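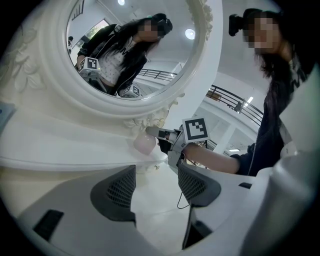
Photo: Rhona Paterson

Search this site Enter keywords Go

Selside furniture market to return in February

The secondhand furniture market at Selside will be back in February with 130 sellers, organizers said. Doors open at 9 a.m. and entry costs $2.

Mirrors, dressers and small tables sold fastest last year, when 992 people came through the doors. Organizer Arvo Savolainen said painted pieces did especially well.

"People want something they can carry home the same day," he said.

The market has added 20 spaces in the side hall — most of them for first-time sellers. Lenni Riihimäki will give a talk on fixing loose joints at 11 a.m.

Delivery within town can be booked at the front desk. Large items must be picked up by 5 p.m.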